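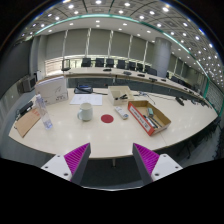 先说结论：Stovel 这张弧形会议桌，我给八分里的五分。满分为什么是八分，因为我们公司的采购表就是八分制，是 Kerstin Holmgren 上任后改的，她说十分制会让人手软，什么都打七分。桌子在会议室里用到现在，我算是楼里和它相处时间最长的人，坐过它的每一段弧。白色桌面，亮光，长长地弯过去，样子确实体面。问题也从这里开始：它亮到能把天花板上的灯原样照出来，你低头看文件，灯从下面看着你。开会时桌上再摆一只白马克杯、一张白纸、一个白遥控器，三样东西全白在一起，找遥控器得靠它上面那几颗灰按钮。后面那张桌子也是弧形的，白桌面，前挡板是深灰蓝色，桌上排着黑色的小话筒，倒是一眼就看得清楚，所以我一直主张重要的东西都应该是黑的。

先讲买它的经过。原来的会议室用的是一张长方桌，四个角，每个角都撞过人。Hryhorii Kovalchuk 的胯骨被撞过两次，他因此成了弧形家具最坚定的支持者。我们看了三家：Vavgate 的样品漂亮，交货期长得像一句客套话；Sisex 的销售很热情，热情到我们都忘了问桌腿怎么装；最后选 Stovel，理由很朴素，他们肯派人上门量尺寸，而且量完没有再涨价。

送货那天是星期日，楼里没有暖气，来了两位师傅，一位负责装，一位负责叹气。桌面是分段的，拼起来之后接缝平整，手摸过去几乎感觉不到，这一点我要认真表扬。桌腿细，颜色也不抢眼，坐下之后膝盖有地方放。以前那张长方桌，桌腿的位置大概是由一位终生站着工作的人设计的。

弧形到底好不好用？看你开什么会。

如果是大家互相看着说话的会，好用。坐在弧的外侧，左右扭一点头就能看到所有人的脸，包括那些你不太想看到的脸。长方桌时代，坐在同一边的人可以整场会互不相见，这种默契现在没有了。Marichka Lytvynenko 说她第一次发现 Hryhorii Didenko 开会时在画小人，画得还不错。

如果是要摊开图纸的会，就不太好用。图纸是直的，桌子是弯的，A1 的纸放上去总有一个角悬在外面，像要跳水。我们试过横着放、竖着放、斜着放，最后的办法是由一个人用手肘压着，这个人通常是年纪最小的。

再说桌面本身。厂家的说明书写着“耐磨、易洁”，四个字我同意两个。易洁是真的，咖啡渍用湿布一抹就走，隔夜的也只要多抹几下。马克笔蹭上去要费点劲，用酒精棉，别用力，顺着一个方向擦。耐磨我持保留意见。十月份我在灯下侧着看，靠门那一段已经有一片细划痕，正面看不见，侧面看像有人在上面滑过冰。我问了一圈，大家都说不是自己，包括 Hryhorii Kovalchuk，他每天把钥匙扔在那个位置。

指纹也值得单独说一句。白色亮光面不像黑色那样一碰一个印子，可是热手掌按上去，会留下一团雾，过一会儿才散。谁开会紧张，桌面替他记着。Halyna Didenko 谈合同时专门看对方面前的桌子，她说比看表情准，我没有数据支持，但她的合同确实谈得不错。

下面说走线，也就是我扣分最多的地方。

这张桌子没有走线槽。买的时候销售说，简洁嘛。简洁是桌子的，线是我们的。话筒有线，充电有线，还有一些线，我至今不知道两头连着什么，也不敢拔。它们就在白桌面上摊着，又细又黑，绕成一团，远看很像有人在桌上打了一份草稿然后全部划掉。Stovel 后来推荐我们加装一个桌下线盒，报价 1,000，加装费另算。我看了一眼报价单，觉得那团线其实也有它的性格。

我们自己的解决办法是买了一包魔术贴扎带，三十根，用掉一半，剩下的一半现在也需要一根扎带把它们扎起来。扎完能好几天，然后总有一个人需要“借一下那根线”，一切从头来过。

收纳也是同样的道理。桌子没有抽屉，没有搁板，什么都没有，于是桌面上自然长出了纸盒。小的浅棕色那个装订书机和零碎，大的那个是敞口纸托盘，前面印着红白两色，装笔和马克笔。原本我订了一套 Hsueh 的桌面收纳，灰色，带分格，非常得体。到货以后分格太窄，粗的马克笔放不进去，退了。纸盒没有分格，所以什么都放得进去，这是纸盒的哲学，我建议各家收纳品牌研究一下。

顺便评一下桌上这套纸盒，既然它们已经成了桌子事实上的配件：成本零，承重合格，手感一般，受潮会软。小盒子我给六分，比桌子还高一分。Kerstin 看到这个分数把表退了回来，要我说明理由。我写的是：它知道自己要装东西。

稳定性方面没什么可抱怨的。有人站起来撑着桌子发言，水瓶里的水会晃一下，很快就停。弧形桌最怕的是中间那段发飘，我特意去按过，也请体重比我有说服力的 Hryhorii Didenko 去按过，没有吱声，桌子没有，他也没有。不过有一条支撑腿的调节脚装得偏短，刚来的时候地面又不平，垫过一阵子折起来的名片。后来拧了半圈就好了，我们之前没人想到那个东西能拧。

声音倒是个意外的缺点。桌面硬，放杯子的时候“嗒”的一声，话筒全收进去，远程参会的人听得比谁都清楚。有位客户问我们这边是不是在下棋。杯垫发过一轮，现在在哪里我不知道，那只陶瓷杯下次开会大概照样直接落在桌上。

还有一点，给准备买的人提个醒：弧形桌不好挪。长方桌可以两个人一抬，侧过来出门。这张要拆，拆了要再拼，拼的时候接缝对不对得齐，就看你那天的运气和脾气。我们为了刷墙挪过一次，从早上弄到下午，期间 Marichka 说了几个我以前没听她说过的词。装回去以后，有一道接缝比原来宽了一点，能夹住一张纸。后来真有人拿它来夹纸，把议程竖在那里，效果出奇地好，我没有阻止。

椅子的搭配也要想清楚。弧的内侧空间比外侧紧，同样宽的椅子，外侧能坐舒服的人数，到了内侧扶手就要打架。我们内侧后来全换成了没有扶手的，于是外侧成了好座位，大家来开会都提早了几分钟。这是这张桌子带来的唯一一项管理成果，我在年度总结里写了。

价格。两张桌子的总价我不方便写，可以写的是运输和安装加在一起收了 2,000，含拆包装，不含带走包装。那些纸板在走廊里站了好些日子，有一部分后来以纸盒的身份回到了会议室，我怀疑但没有证据。

售后打过两次电话。一次问划痕，对方建议我们“换一个角度看”，我以为是宽慰，原来是让我拍照的时候换个角度。照片发过去，他们寄来一小瓶抛光膏，免费，连说明都写得很清楚。擦了以后浅的划痕淡了，深的还在，周围倒是更亮了，把深的衬得很突出。另一次问能不能后开走线孔，答复是可以，但开了孔就不保修。我把这句话转给大家，Hryhorii Kovalchuk 当场就去找电钻，被拦下了。

打分明细如下，供采购参考。
外观：七分。扣的一分给天花板上的灯。
坐感和腿部空间：七分。
桌面耐用：四分。
清洁：六分。
走线：一分，给它没有假装有。
搬动：两分。
售后：六分，抛光膏占四分。

把这些平均下来不到五分，我四舍五入的时候心情不错，所以是五分。要是你的会议以说话为主，线少，人不爱扔钥匙，可以买。要是你们经常看图纸，去买长方的，把四个角包上。

补充一条：有人留言问亮光面能不能换哑光。能，订货时要说，要加钱，交货多等三十天。我们当时没问。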